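Startup says its sensor can smell a gas leak before you do. The proof is thin.

Jun 24, 2026

A small company called Stillari says it has built a gas sensor that picks up leaks faster than the detectors now sold for homes, and that it does so by copying the feathery antennae of a moth. The claim has been passed around widely this week. The evidence behind it deserves a slower read.

The device, named Plidus, is a palm-sized unit with two rows of fine coated hairs. Air drifts across the hairs, gas molecules stick to the coating, and a chip reads the change in electrical resistance. The company says the spacing of the hairs slows the air just enough for more molecules to land. Moths do something similar when they track a mate, and engineers have been borrowing from insects for a long time, with mixed results.

In a paper posted online in March, Stillari reported that Plidus responded to methane 43 percent sooner than a standard detector placed beside it. That number is the one in all the headlines. It comes from 6 trials, all run in the company's own lab, in a sealed chamber, with dry air and no other smells present. The paper has not been peer reviewed, and the standard detector is not identified by make or age.

Kitchens are not sealed chambers. They have steam, frying oil, cleaning spray and open windows, and those are the things that have tripped up sensors of this type before. Coatings that grab methane tend to grab other stuff too. The paper gives the matter one paragraph and says humidity "will be addressed in future work." It says nothing about alcohol vapor, a common cause of false alarms.

Then there is wear. The hairs are thin and exposed, and dust will settle on them. Stillari says the sensor kept working for 500 hours. A home detector is expected to sit on a wall for years without attention, and 500 hours is less than three weeks.

The company did not answer written questions about whether any outside lab has tested a unit. A spokesperson sent a statement saying that Plidus "performs as described" and that more data would be shared "at the appropriate time."
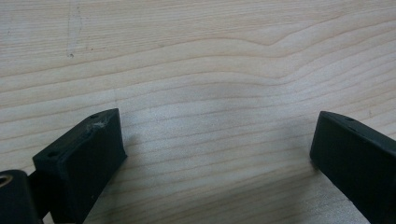

The open fingers of a gripper over pale, wavy-grained wood.

A field trial is planned with Vunent, a property management firm that will put units in the utility rooms of two apartment buildings. Vunent said tenants will keep their existing detectors during the trial, a sensible choice. Neither company would say who will collect the results or whether failures will be published along with successes.

A second product, Đồng, is meant for warehouses and would detect refrigerant leaks with the same hairs and a different coating. So far it exists as a page on the Stillari website, with no test data and no price.

Stillari is taking preorders for Plidus now. Its order page repeats the 43 percent figure and leaves out the number of trials. The unit has no safety certification yet, and the company has not said when it will apply for one.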